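Ticket 858: Hot water goes cold mid-shower, tankless heater, upstairs only
Status: Solved (by the person who opened it)
Product area: Braselach on-demand gas water heaters
Forum: Vudmont Home Support, Water and Heating

Original post

Hi all, first ticket here, so forgive the length. I've read the sticky and I'm trying to give you everything up front so we don't spend a week going back and forth on my gas type (natural gas, by the way).

We have a Braselach tankless unit on the garage wall. It was here when we bought the house and it's been a champ. Then in February the upstairs shower started doing this thing where the water is perfect for a few minutes, then goes stone cold, then comes back scalding, then settles down like nothing happened. My kids call it the penguin. "Mom, I got the penguin again."

What I know so far:

Downstairs shower is fine. Kitchen sink is fine. Only upstairs gets the penguin, and it's worse in the morning, 6:30 or so, when the whole house is up.

No error code on the panel. I've stood out there in my bathrobe staring at it while my husband yelled "cold!" down the stairs, and the display just sits there showing the set temperature. The flame icon does blink off, though. I'm sure of that part.

I cleaned the inlet filter screen. There was some grit in it, not a lot, and cleaning it changed nothing at all.

I turned the set temperature down, which I saw recommended in another thread. It made things worse! Much worse. Now the penguin shows up twice in a shower.

Things I have not done: flushed the unit with vinegar, opened the cover, touched anything to do with gas. I'll do the first one, I'll maybe do the second one, and I'm not doing the third.

Reply from support

Thanks for the detail. A flame that drops out with no code usually means the unit has decided there isn't enough flow to keep burning. Please put the set temperature back where it was or a little higher, and check the flow at the upstairs shower with a bucket and a timer. Also tell us whether any faucet in the house is a single-handle type that gets left in the middle position.

Update 1

OK, set temperature is back up. That makes sense now that I've thought it through: the hotter the heater runs, the more cold you mix in at the shower... wait, no, that means less hot water goes through the heater, so wouldn't that be worse? I went around on this for an entire cup of coffee. All I can tell you is what I saw. Back up to the old setting, we're back to one penguin per shower. I'm not going to argue with it.

Bucket test: I used the mop bucket and my phone timer. With the handle all the way hot, the bucket filled at a perfectly decent rate. With the handle where we normally shower, I shut off the cold side at the valve in the access panel so only hot came through, and it was a sad little dribble. So the shower is hardly asking the heater for anything.

Single-handle faucets: yes, the upstairs bathroom sink and the kitchen. I've made everyone push them to one side or the other. There is now a sticky note.

Update 2

Flushed it. I borrowed a Kanaujia pump kit (little transfer pump, two hoses, bucket) and followed the instructions that came with the kit. Power off, gas off at the unit's own shutoff, isolation valves closed, hoses on the service ports, vinegar going round and round for an hour while I folded laundry. The vinegar came back cloudy with white flakes in it, so there was definitely scale in there. If your unit has the service ports, this is a very doable job. The worst part is the smell, and the second worst part is that my garage floor slopes toward the freezer.

Rinsed with fresh water, opened everything back up, relit on the first try. The unit sounds quieter, I think? I may be imagining that.

Next morning, 6:40: penguin.

I said a word.

Reply from support

Flushing was worth doing regardless. Please check the shower head for a flow restrictor or clogging, and let us know if the shower valve is a pressure-balancing model. If the valve's balancing spool is sticking, it can choke the hot side whenever someone opens a cold tap elsewhere. That would fit the morning pattern.

Update 3

Now we're getting somewhere! I took the shower head off completely and ran the shower through the bare pipe (messy, wear old clothes). It still went cold, but only when my daughter flushed the downstairs toilet on command. I had her do it 8 times. She was delighted to be asked. Every single flush, a few seconds later, the hot fell off, and my husband out in the garage called out that the flame icon was gone. When nobody flushed anything, steady hot water the whole time.

So it isn't the heater. It has probably never been the heater. The valve upstairs is a Vistach pressure-balancing one, original to the house from the look of the trim.

I pulled the handle and the trim plate, shut the water off at the main, and got the cartridge out with a borrowed puller and some real effort. The spool inside is supposed to slide and rattle when you shake the cartridge. Mine did not rattle. I shook it next to my ear like a birthday present and got nothing. I soaked it in leftover vinegar overnight and by morning it would move a little bit if you tapped it on the counter, but it would stick again right away. New one ordered, $65 with shipping.

Question while I wait: do I need to grease the O-rings on the new cartridge, or does it come greased? The product page doesn't say.

Reply from support

Use a small amount of plumber's silicone grease on the O-rings even if they look greased. Do not use petroleum jelly. Flush the valve body for a few seconds with the cartridge out before you install, so loose grit doesn't go straight into the new spool.

Update 4

Cartridge came today.
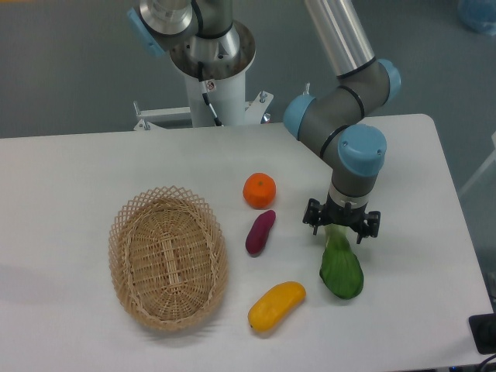
Attachment 1 of 1: wicker basket and play food on the white table

Install notes for whoever finds this thread later:

The new cartridge has a notch that faces up. The old one had it too, but the scale had filled it in, so I put the new one in upside down first and had hot and cold reversed. Easy fix, but I had to shut the main off a second time and everyone complained.

Flushing the valve body is not a joke. I held a towel over the opening and had my husband crack the main for a count of three, and there was sand in the towel. Actual sand! I did it again until it ran clean.

The retaining clip wants to go in at a slight angle and then drop. If you're pushing hard, the cartridge isn't seated all the way. Cover the drain before you start, too. I dropped the handle screw and got very lucky.

After you put the handle back on, check the temperature limit stop. Mine was set way too cool from the factory, and for a minute I thought I'd bought a bad part. You pull the plastic ring forward, turn it a couple of teeth, push it back on, and test with your hand well before any kid gets in there.

Update 5

We've had 8 mornings with no penguin. I did the toilet flush test again with my assistant, and the water got a tiny bit weaker but stayed hot, and the flame stayed on. The kitchen and downstairs are the same as before. I also put the set temperature back down a notch as an experiment and it held fine there too, so that's where I'm leaving it.

One leftover thing: the sand. I'm going to look at the inlet filter again next month and see if it's filling up. If it is, I'll open a separate ticket for that under Water Supply so this one doesn't turn into a novel.

Marking as solved. The sticky note about the faucet handles is staying up.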